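Coloring Small Wooden Blocks So the Grain Still Shows

By Wilma Lambrechts
March
458 shares | 12 comments

Opaque paint is the usual choice for blocks, counters and game pieces. It covers well, but it builds up on the edges, chips at the corners and hides the wood. A thinned color coat sinks in further and leaves a little grain. The notes below apply to solid cubes of 40 mm or smaller in a pale, close-grained wood such as maple, beech or birch. Softwood takes color in stripes and is better painted.

Preparation

Cut the blank slightly oversize. Saw marks on end grain go deeper than they look, and it takes more sanding to remove them than most people allow for. Fix a full sheet of medium abrasive to a flat surface with spray adhesive and move the block over the sheet. Sanding with paper held in the hand rounds the faces, and rounded blocks do not stack.

Work the four long-grain faces first, then the two end-grain faces. Take the end grain one grade finer than the rest. End grain drinks color and will come out a shade or two darker if it is left at the same grade.

Break every edge with two light strokes at 45 degrees. A sharp edge sheds its color in the first week of use. Blocks for small children need a more generous rounding, and they also need to be large enough that they can't be swallowed. Check the size before cutting forty of them.

Wipe down with a damp cloth, let the fibers rise, and knock them back with a worn piece of the fine paper. Skip this step with a water-based color and the surface will feel like a cat's tongue after the first coat.

Mixing and applying the color

Use water-based acrylic thinned with an equal part of water, or a ready-made water-based wood dye. Stir, do not shake. Bubbles dry as pinholes.

Red is the least forgiving of the common colors. Many red pigments are semi-transparent, so the first coat tends to look pink and uneven. Do not correct it by adding paint to the mix. Apply a second thin coat, and a third on long-grain faces if they still look weak next to the ends. Leave 10 minutes between coats in a warm room, longer in a cold garage.

Apply with a folded lint-free rag, one face at a time, stroking with the grain. Carry the rag off the far edge in one pass. Stopping at the edge leaves a bead, and the bead dries darker.

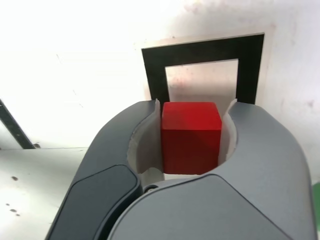
Red wooden cube with faint grain on the sides.

Judge the color in more than one light. The face toward the lamp always reads brighter than the face turned away from it, and it is easy to add a coat to the shaded side that it does not need. Rotate the block a quarter turn and look again before going back to the rag. A north window in the morning is more reliable than a bench lamp.

Drying

Stand each block on three points. Panel pins driven through a strip of scrap work well, points up and no more than a few millimeters proud. Set the worst face down. Turn the blocks once when the upper faces are dry to the touch, then leave them for 12 hours before sealing.

Do not dry them on newspaper. The ink transfers, and the paper sticks – both faults mean sanding back to bare wood.

Sealing

Unsealed color rubs off on hands and on neighboring blocks. Two thin coats of clear water-based varnish are enough. Satin hides handling marks better than gloss. For toys, read the tin and use a product labeled as suitable for the purpose once cured. Cured and dry are different things, and the curing time on the label is often several days.

Oil and wax finishes look good over dye but give less protection. Test on a scrap first. Some oils lift the color and turn the rag red.

Storage and touch-up

Keep finished blocks out of direct sun. Reds fade faster than blues. A lidded box or a drawer is sufficient.

Chipped corners can be repaired with a fine brush and the original mix, so keep a small labeled jar of it. Feather the repair outward, let it dry, and spot-varnish. If more than two corners have gone, sand the whole block and start again.

Comments (2 of 12 shown)

Demetrius Lindqvist
Does the pin strip leave marks? I have been using bottle caps and get rings.

Wilma Lambrechts
Small dots, if the color is still tacky. Wait until it is touch-dry on the underside before putting it on the pins, or hold off coloring that face until the end.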